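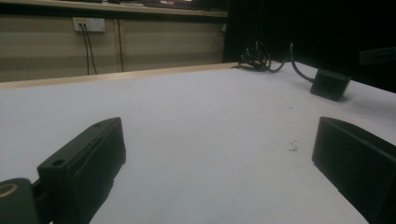
R. Fakhoury
Laboratory Manager, Stistden Water Testing

Position: Sample Reception Technician (full time, fixed term)
Location: Dredby
Applications close: August 26, 2018

Stistden tests drinking water and bore water for councils, farms and private households. The laboratory receives more than 3,000 samples a month in summer and fewer in winter. The technician logs samples on arrival, checks bottle type and holding time, and prepares 500 mL subsamples for the chemistry and microbiology sections.

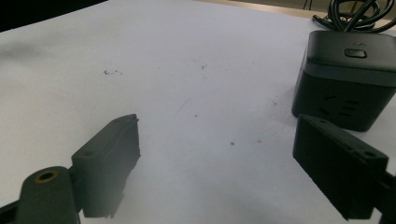 Samples that arrive outside their holding time are recorded in Flondeo, our sample tracking program, and the client is phoned the same day. Training in Flondeo is provided. The position also covers bottle orders, cold room temperature records and courier bookings.

Applicants must have a certificate in laboratory skills or equivalent experience, a current driver's licence and legible handwriting. Colour vision is tested before an offer is made — several methods rely on a colour change. Some lifting is required.

The term is 6 months, with a possible extension. Early starts are rostered in turn.

Send a résumé and a cover letter of no more than 200 words to the laboratory office in Dredby. Late applications will not be read.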